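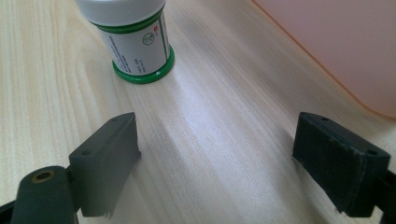
Ticket status: Closed
Opened: Mar 30, 2023
Product: Raltley collection manager, desktop version
Category: Import / catalog data

Problem as reported

I keep my coin collection in Raltley and import new purchases from a spreadsheet. After the last update, my Buffalo nickels come in with the wrong mint marks. Every coin with a D is listed as Philadelphia, and the S coins are dropped into a group called "Unassigned." Dimes and quarters from the same spreadsheet come in fine. I have tried the import 3 times with the same result. I use the Flanmont price list add-on, and it now shows Philadelphia values for everything in the nickel set, so my totals are wrong.

Reply from support

Please tell us which column holds the mint mark and whether it is its own column or part of the date (for example 1926-S). Please also check the version of the Flanmont list under Tools, Add-ons.

Reply from customer

The mint mark is part of the date for the nickels. For dimes and quarters I have a separate column. I started the nickel sheet years ago and never changed it. The Flanmont list says version 7.

Reply from support

Thank you. The old import read a mint mark after a hyphen. The new one only looks in the mint column. If that column is blank, a D coin is treated as having no mint mark. We do not yet know why the S coins behave differently.

Please try the following:

Make a backup of the collection file.
Delete the nickels from the last import only. Do not delete the set itself.
In the spreadsheet, add a column called Mint and move the letter into it. Leave it blank for Philadelphia.
Check that the date column is set to plain text.
Import again and choose "Match by column name."

Reply from customer

Did all of that. The D coins are right now. The S coins are in the set but 2 of them still show as Unassigned. Both are ones I bought from Rimcombe and pasted in from their invoice.

Reply from support

Text pasted from an invoice can carry a space after the letter. Click in the Mint cell for those coins, delete everything in it, and type the S again by hand.

Reply from customer

There was a space. Both coins are in the right place and the Flanmont values changed after I clicked Refresh. The total matches my own list. You can close this.

Support notes

Cause: import no longer splits date and mint mark at the hyphen. Trailing spaces in the Mint column are not removed.
Workaround: separate Mint column, retype pasted entries.
Change request filed for both items. Help page for spreadsheet imports to be updated in May.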